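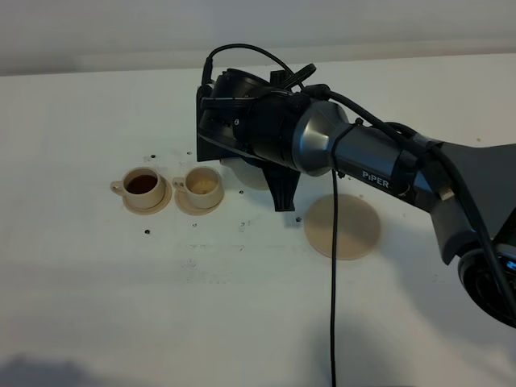 Spots on a white tabletop
Posted in May by Rulora

My matte white table gets small dark dots whenever I pour tea. Wiping with a dry cloth just smears them. What should I use?

Premenar
Warm water and one drop of dish soap, then a dry cloth. I have had mine 22 months and it still looks fine.

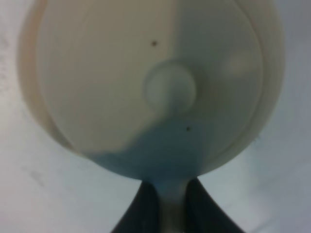 Don't use scouring powder — it leaves shiny patches on a matte top.

Malachy Noonan
Put saucers under the cups and pour slower. 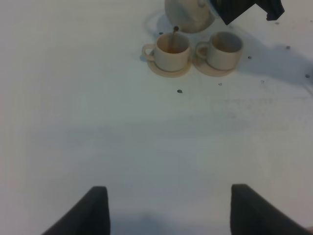 More in: Tables & Tea Things

Sandex
Baking soda paste, 40 seconds, rinse. Try a corner first.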